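Rapport d'avancement à l'attention du comité de financement Altombridge
Volet 2 : équipement du poste de collecte et de préhension
Période couverte : d'octobre à février
Rédaction : Humaira Tanoli, site de Driltstead

1. Où nous en sommes

Le poste de collecte est installé et les démonstrations sur objets du quotidien ont commencé à la mi-janvier, avec trois semaines de retard sur le calendrier annexé à la convention. Le retard vient de la livraison des bras, bloqués en douane. Il n'a pas eu d'effet sur le coût total du volet.

À la fin du mois de février, nous avions enregistré 247 démonstrations exploitables. L'objectif intermédiaire était de 200, il est donc atteint. La répartition entre objets reste en revanche déséquilibrée : les emballages rigides dominent, les objets souples et les tubes sont trop peu représentés.

2. Achats réalisés

Deux préhenseurs à main ont été commandés chez Şimşekoğlu et reçus en novembre. Le second sert de secours mais tourne déjà presque autant que le premier. Les doigts et les patins de contact sont des consommables et nous avions sous-estimé leur remplacement : 41 patins changés sur la période, contre une vingtaine prévue au budget.

Le mobilier (table, fond noir, éclairage) a été pris chez Kultwood. La facture est réglée, les pièces justificatives sont jointes en annexe B.

Le stockage des données a été loué au mois au lieu d'être acheté, comme convenu lors du point téléphonique de décembre. Nous proposons de garder cette formule jusqu'à l'été et de revoir la question quand le volume mensuel sera stabilisé.

3. Dépenses

Le volet est engagé à 74 % de son enveloppe. Le poste « consommables » est dépassé, le poste « déplacements » est très peu utilisé - les deux réunions prévues à Altombridge ont eu lieu à distance. Nous demandons l'autorisation de basculer le reliquat des déplacements vers les consommables, sans changer le montant global.

4. Travail en cours

Les séances portent maintenant sur la trousse de toilette : tube de dentifrice, brosse à dents. La saisie d'un tube demande de bien choisir la hauteur de prise et de garder les deux marqueurs des doigts lisibles pendant toute la manipulation. Quand un marqueur est masqué, l'ouverture de la pince ne peut plus être calculée et la séquence est écartée.

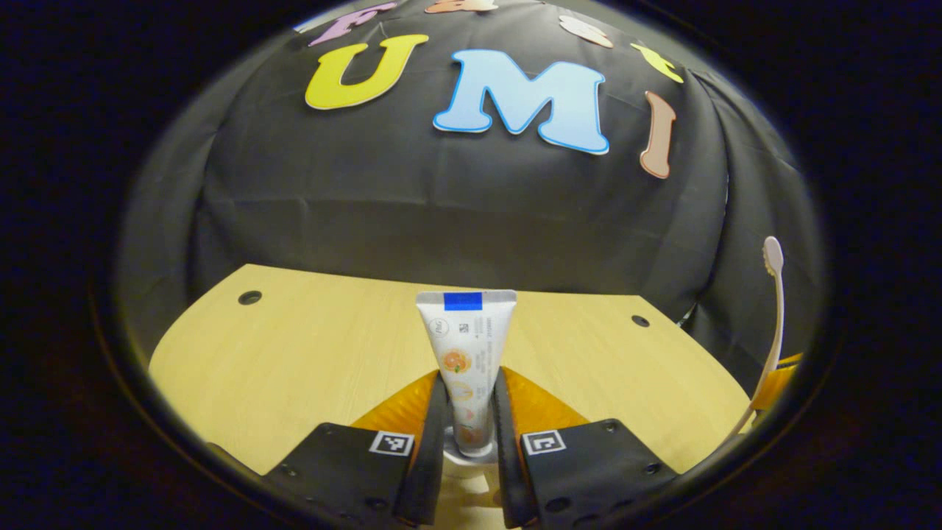

La série complète doit compter plus de 135 séquences avant la fin du trimestre. Au rythme actuel, avec un seul opérateur formé, ce sera juste. Une deuxième personne est en cours de formation et prendra les séances du mardi.

5. Besoins pour la période suivante

Nous aurons besoin d'un troisième préhenseur si les deux postes doivent fonctionner en parallèle. Le devis Şimşekoğlu est valable jusqu'à fin avril et le délai annoncé est de six semaines. Une réponse avant cette échéance nous éviterait une nouvelle demande de prix.

Côté bras, aucun achat supplémentaire n'est demandé. Le contrat de maintenance arrive à son terme en juin ; nous enverrons deux propositions chiffrées avec le prochain rapport, l'une avec intervention sur site, l'autre avec retour atelier.

Annexe A : tableau des dépenses par poste
Annexe B : factures et bons de livraison
Annexe C : devis pour le troisième préhenseur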